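Notebook, hand-held gripper demos, desk setup
11 Jan 2023

Picked up at 1423 with the tall box task. Isla on the grippers, me on the log. 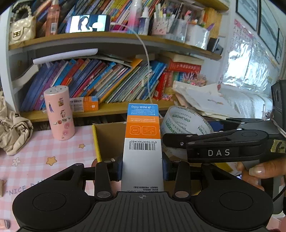

Target for this object is 400 demos before we move on to bags. Isla closes slowly and waits a beat before lifting, which Cornel asked for after the last set. His replay script was trimming the grasp off the front when people went too fast.

Notes so far:

Grip the box upright by its sides, pads level with each other. If one pad lands higher the box turns as it comes up. Log those as "tilt", don't delete them.

Second gripper stays in reach for the handover version. Keep it out to the right until the first one has a firm hold.

Left the desk clutter as it was. Morag wants backgrounds to differ between sessions and we have too many clean tables from June.

Clock offset between the two grippers crept up again after a long run. Restarted both, fine after that. Archie to check whether it's the logger or the Simeck hub.

Session folder is 3187. Upload tonight, roughly 2000 clips waiting ahead of it in the queue.

To do: new tape on handle, ask Oskari for the spare pads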